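Premdale marketing podcast goes weekly, adds a listener call-in

Premdale is moving its podcast for sales and marketing people to a weekly slot starting in May. New episodes drop Monday mornings at 6. The show had been coming out whenever one was ready, which meant three in one month and then nothing for a while.

First up in the new run is a two-part talk with the team at Pastwood, the home goods seller, on how they cut their email list by 38 percent and still sold more. Part one covers who got dropped and how they picked. Part two is on what the sales side thought of it. Not much, at first.

Also on the schedule: an episode on pricing pages, one on cold calls, and a keynote recorded at the Drornulov meetup last fall. Sound on the keynote is a bit rough in the first 8 minutes, gets better after that.

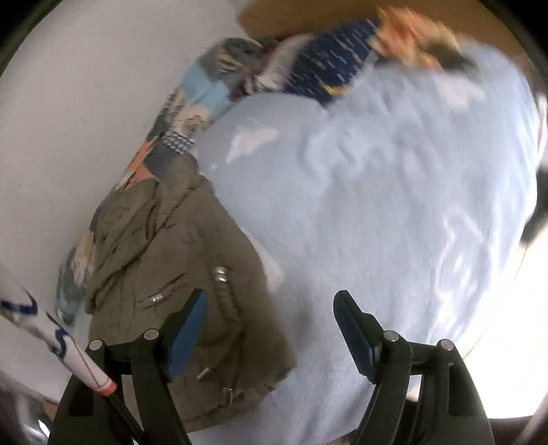 Call-in segment

New this season. Listeners can leave a voice message with a question for the hosts, two minutes tops. The best ones get played at the end of each show and answered on air. Questions on hiring, budgets and getting sales and marketing to talk to each other are most welcome. No pitches please. Messages left by noon Thursday have a shot at the next show, anything later rolls over.

The hosts tried it out on one episode in the spring and got 12 messages, more than they could fit in. A few of those will be used in the first weeks so if you left one, keep listening.

Malinowski signs on

Malinowski, the ad agency, is sponsor for the whole season. One short spot at the top of the show and one in the middle. Premdale says the agency has no say in guests or topics, and that agency staff will only come on as guests if the show asks them. Deal runs through the end of the season, no word on money.

The newsletter that goes with the show stays free. It will now carry a short writeup of each epsiode plus links to whatever the guest mentioned, and goes out the same day.

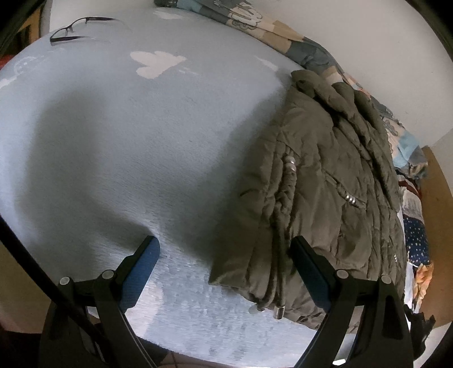 Where to listen

Same feed as before, so current subscribers dont need to do anything. The back catalog is staying up, minus a handful of early shows being re-edited. Those should be back before summer. Transcripts are coming too, newest episodes first, on the show page under each player.

Live taping still planned for later in the year. City not picked yet. Newsletter readers get first crack at seats.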